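Nistia sorting tray, set of 4
Reviewed by Selina Prantl
May 26, 2022

I bought these trays in September for the work table and for the shelf behind it, and I have waited with my review because I wanted to use them properly first. I paid 25 dollars for the set of four. In the same shop there was also a set from Bririx which cost less, but the plastic bent when I pressed it with my thumb, so I left it there.

The Nistia trays are simple rectangular trays without lids. You can choose the colour, but all four in one set have the same colour, which I find a pity. I took blue. My colleague Nimal Navaratnam took the grey ones for his own bench and he complains that he loses them between the other grey things, so I am quite satisfied with my choice.

What do I keep in them? In the first one there are screws and wall plugs in small bags. The second is for tape, pencils and the cutter. The third one I use for whatever I am repairing at the moment, so that no parts roll to the floor. The fourth went to the kitchen after two weeks and never came back. It holds the spice packets and it does this very well.

The size is a little unusual. The short side is 183 mm, and I mention this because my old shelf boxes from Lanz are narrower and the trays do not fit in the same row. Please measure your shelf before you order. On my shelf they stand out at the front by the width of a finger, and I have got used to it, but a tidy person would maybe be annoyed.
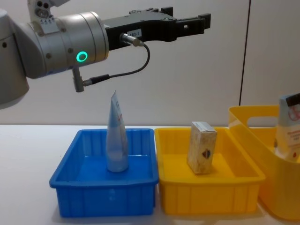
Finding a tray again on a full table is for me more important than I expected. My table top is white, and small white or clear containers always disappeared on it when I was in a hurry. I do not have this problem any more, as such a bright blue is easy to see against the white from the other side of the room. It is also good that the tray is fairly shallow. I can look in from my chair and pick up a small piece without digging for it. The disadvantage of this is clear: you cannot fill it very high, and long tools lie across the top.

The outer walls have vertical ribs. I thought first they were only decoration, but they help the fingers when you lift a heavy tray with both hands. They also collect dust. I clean them with an old toothbrush and warm water with a little dish soap, and then the tray must stand upside down for a while. The rim goes slightly outward, and this is the part I like the most. You can take the tray with two fingers under the rim and pull it toward you.

Stacking is less nice. When the trays are empty they go inside each other and stay there too firmly. I need to twist them to get them apart, and once I broke a fingernail. Apinya Paisan, who shares the workroom with me, puts a folded paper between them. This works, but I think the manufacturer should solve it.

About the strength I can say only good things until now. One tray fell from the table with screws inside and it has a small white mark at the corner, no crack. After 7 months of use on the window side I see no change in the colour. I have not tried the dishwasher. The sticker on the bottom came off in one piece, and for this I am truly thankful.

I wrote to the shop, Cenel, to ask if they sell single trays. They answered the next day, politely, that they sell only the set. Delivery is free if you order two sets.

Would I buy them again? Yes, and probably I will, for the kitchen. If you want to stack your trays away every evening, look for another model.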